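Tadus 32 Floor Cleaner Concentrate
Granström, 3000 ml jug

In stock. Ships from Lultstead. Order code 711.

Everyday floor cleaner for hard floors. Vinyl, linoleum, sealed concrete, rubber, glazed tile. Mop, bucket or machine. Low foam so it won't choke up a scrubber tank.

New label as of June 2021, same stuff in the jug. If you get one with the old label don't send it back please, it's fine.

What it does
Lifts shoe marks, street dirt, coffee, the gray film you get from too much of the last cleaner. Not a stripper. Won't take off floor finish. Won't take off paint either, people ask.

Mixing
Daily mopping: 8 ml per liter of water, cool or lukewarm.
Heavy soil: double it, leave it on a few minutes, go over with a red pad.
Spray bottle for spots: same as heavy soil. Wipe, then wipe again with plain water.
Water first, then cleaner. Other way round you get a bucket of suds.

More is not better. Sticky floor = too strong, nine times out of ten. Mop it with clean water twice and start over at the normal mix.
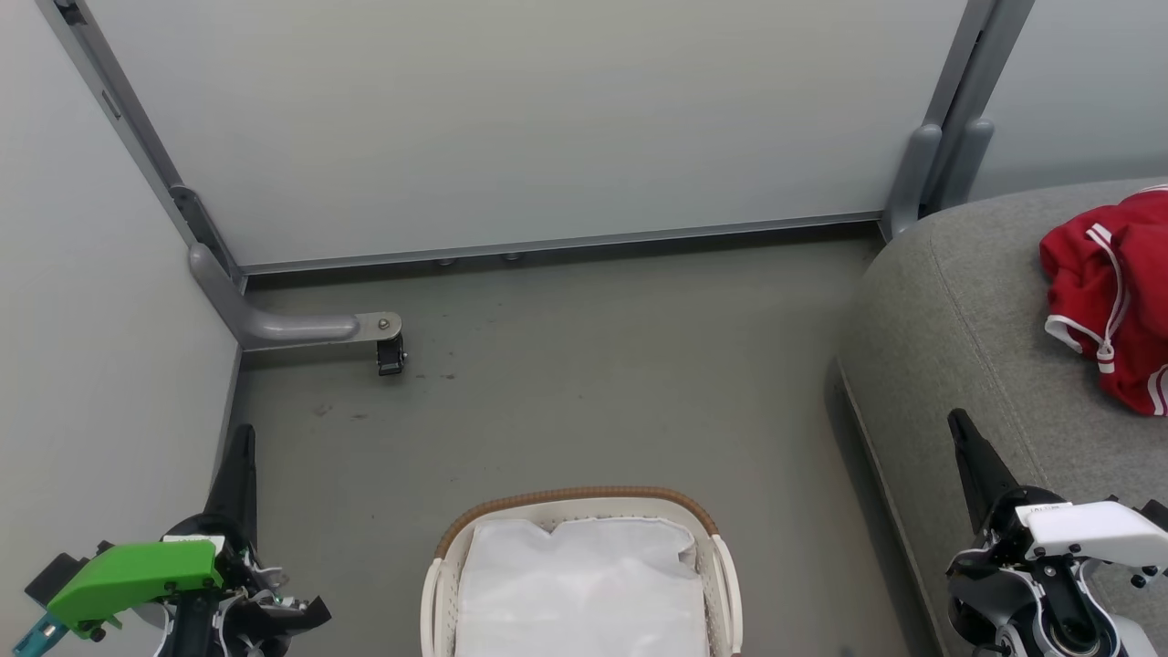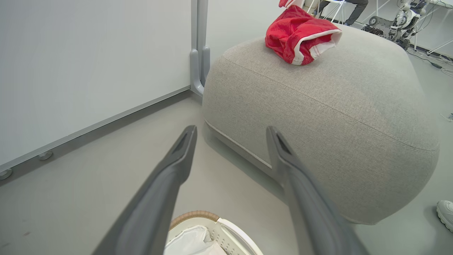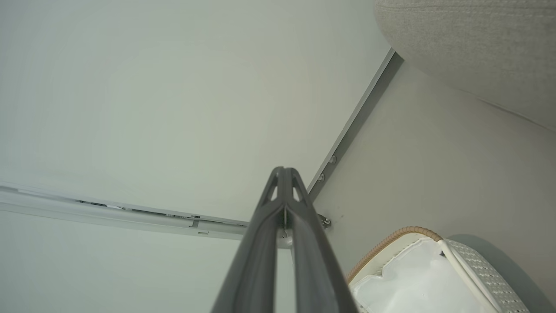
Do not use on
Unsealed wood, oiled wood, raw cork, marble, anything waxed that you want to keep waxed. Carpet no. For carpet see Malico Foam, seperate page.

Rinsing
Not needed at the daily mix. Needed at the heavy mix. Also needed before you put new finish down, and let it dry all the way, overnight if the building's cold.

Scent
Light citrus, gone when the floor is dry. Unscented version is on order, no date yet. Email Nathalie Geerts if you want to be on the list.

Storage
Keep it above freezing. If it froze, thaw it slow, shake, should be OK. If it stays lumpy it's done, toss it per your local rules. Cap on tight, upright, away from kids and food. Don't pour it into drink bottles. Ever.

Safety
Irritates eyes. Gloves for the concentrate. Never mix with bleach or any acid descaler. Safety sheet goes in the box with every order, extra copies on request.

Sizes
3000 ml jug, this page
Refill drum, call for price
Dosing cap sold seperately, fits the jug only, does not fit the drum (we're asked this every week)

Questions we get

Can I use it in a robot vacuum with a mop pad? Check the manual for yours. Most makers want plain water in the tank and we won't argue with them.

Does it leave a shine? No. Floor looks like the floor. For shine you need a finish, ask Hendrik Postma at the counter, he'll want to know what floor you have and what's on it now.

Rubber gym tiles? Yes, daily mix, well wrung mop. Don't let it puddle in the seams.

Streaks on dark vinyl? Change the water more often. Dirty water is most of it. Flat microfiber mop beats a string mop here.

Customer notes
"Switched in May, the hallway isn't tacky any more. Cap leaks a bit if the jug is on its side in the van." Fenna Vermeulen

"Good. Smell is OK. Wish the handle was bigger." Arnout Kuipers

Delivery
Orders in before noon go out same day. No returns on opened jugs. Box arrived wet? Take a photo before you unpack it and send it over with the order number, we'll replace it.

Pickup at the Lultstead counter, use the side door, bring the order code.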